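Can a Robot Do My Chores Yet? Your Questions, My Best Answers

I get a lot of mail about this, so I'm keeping the answers on one page. I update it when I learn something new. Last big cleanup was in June.

So, can a machine do household chores or not?

Some of them, slowly, if somebody sets things up first. Vacuuming a floor has been solved for years. Picking things up off that floor is a different story! A sock is never in the same shape twice, and most machines still don't know what to make of that.

What about shop-floor work?

Better, because the shop can be arranged around the machine. My friends at Vusbridge run a small parts room, and they'd happily hand over the dull end of the day: taking things off shelves, sorting lids from bases, putting everything back where it goes. Repetitive for us, but the parts are all different shapes, and that's where hands matter more than strength.

What does the work look like up close?

Plastic parts, yellow shelves, a carpeted floor and metal fingers.
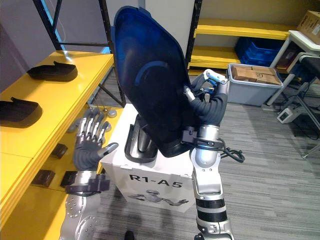
The big blue lid is the kind of thing I'd grab without thinking (wide, light-looking, an awkward curve to it).
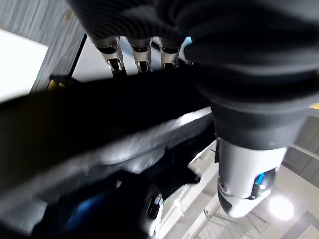
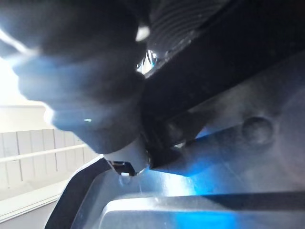
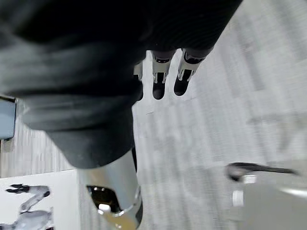 Why are fingers such a big deal? Wouldn't a simple clamp do?

For boxes, sure. I've seen a plain two-sided clamp move 200 cartons and never complain. But hand it a dish towel, then a mug, then a bag of rice, and you'll be wishing for fingers. The trouble is that more joints mean more to control and more to break.

How fast are they?

Slower than you'd like. I timed a laundry-folding demo in Keramstead one Wednesday and it took 4 minutes to fold one T-shirt. My kid does it in ten seconds (badly, but still).

Do they drop things?

Yes! Yuzuki Miyazaki at Jatell keeps a log of her bench tests, and she let me peek: 1011 pick-ups, 589 of them clean on the first try. She was pleased with that. I would not let it near my good plates.

Should I wait to buy a dishwasher?

No. Buy the dishwasher. It's the best chore robot ever made and it fits under the counter.

Which chore do you think goes next?

My money's on tidying shelves and bins. Prokopenko, the hardware store near me, would sign up tomorrow for something that puts stray bolts back in the right drawer overnight. Ironing I'd put way down the list.

Can I send you a question?

Please do, the contact form is in the menu. I read everything, usually around breakfast.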